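Bunis Furniture Care Claims, data card

14 shares · 3 comments

Version 2, updated 29/10/2025
Maintained by Yichen Xiao and Zoia Nazarenko

What this is

A table of 1344 claims about how to clean and look after household furniture, copied from product labels, store leaflets, care cards and home advice columns. Each row has one claim, the surface it is about, where we found it, and our verdict on whether any evidence was offered with it. Mostly none was.

Please read that last part again before you use the verdict column. It records whether the source backed up its claim. It does not tell you whether the claim is true. Version 1 was passed around as a list of "debunked cleaning tips", and we never debunked anything. We read a lot of leaflets.

Files

claims.csv - the main table
sources.csv - one row per source, with the type and the year if printed
second_reader.csv - 500 rows read again by a second person
notes.txt - long, badly organized, sometimes useful

Columns in claims.csv

claim_id: a number. Gaps are rows we removed as duplicates.
surface: leather, marble, wood, glass, fabric, metal, mixed.
claim_text: copied word for word, typos included.
action: what the reader is told to do (wipe, oil, seal, avoid, other).
interval_days: how often, if stated. Blank means the source didn't say. Please don't fill the blanks with the average. Somebody did this with version 1 and got a cleaning schedule for marble that no source ever recommended.
sells_product: yes if the source also sells something the claim tells you to buy.
verdict: none, anecdote, test_mentioned, test_shown.

How it was put together

Jeptoo Kashindye typed in the printed leaflets. Hemi Tipoki did the advice columns. The two of them had different ideas about what counts as one claim, so a sentence like "dust weekly and never use vinegar" is one row in some places and two in others. We fixed the ones we spotted. I would not trust any result that depends on the total number of rows.

Liudmyla Onyshchenko was the second reader. She agreed with the first verdict on most rows and disagreed most often on anecdote versus none, where I think the line was never clear. "Our customers love it" is marked anecdote. I now think that was generous.

What we think it shows

Not a lot. Leather conditioner is the subject with the most confident wording and the least behind it. Sources told us to condition every month, twice a year, once a year, or never on coated leather, and very few explained how to tell which leather you own. Only 16 rows in the whole table are marked test_shown, and 15 of those come from sources where sells_product is yes. Make of that what you like - I would want to see the tests run by someone with nothing to sell.

Marble is a bit better. The warnings about acid at least give a mechanism, and it is one you can look up. The sealing advice is all over the place.
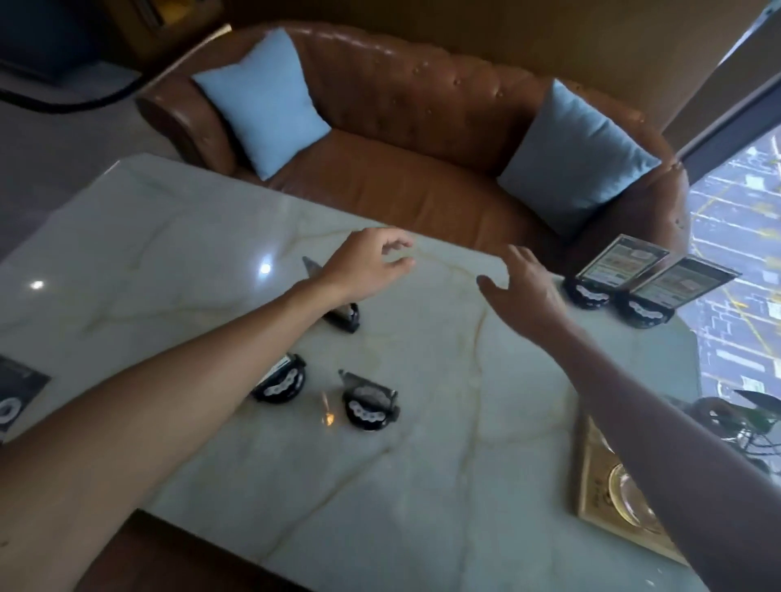

Button-tufted brown leather and a glossy marble tabletop, two of the surfaces in the table.

Known problems

- The sources were whatever we could get hold of. This is no kind of sample.
- Leaflets from Reltis and Dornov are overrepresented. Both hand them out freely.
- The Kravchuk care cards were translated before we got them, and we have not seen the originals.
- "Leather" includes several things that are probably not leather. We kept the source's word.
- Rows coded "mixed" are a dumping ground. I would drop them.
- An August pass over sources.csv found years that had been guessed. Those are now blank, but there may be more.

Please don't use it for

Deciding what to put on an expensive sofa. Training something that gives cleaning advice, unless you are happy for it to repeat label copy with a straight face. Ranking companies by honesty, which a few people have asked about. The verdict column can't carry that.

It might be fine for looking at how care advice is worded, or for practice with messy text.

Changes since version 1

Renamed "true/false" to "verdict", with the four values above. Removed duplicates. Added sells_product, which should have been there from the start. Took out the summary score - it looked scientific and it wasn't.

Corrections

Send the claim_id and a scan or photo of the source. We have had several messages saying a row is wrong from people who have used beeswax for years and never had trouble. That is an anecdote too, and we have a code for it.

Share · 3 comments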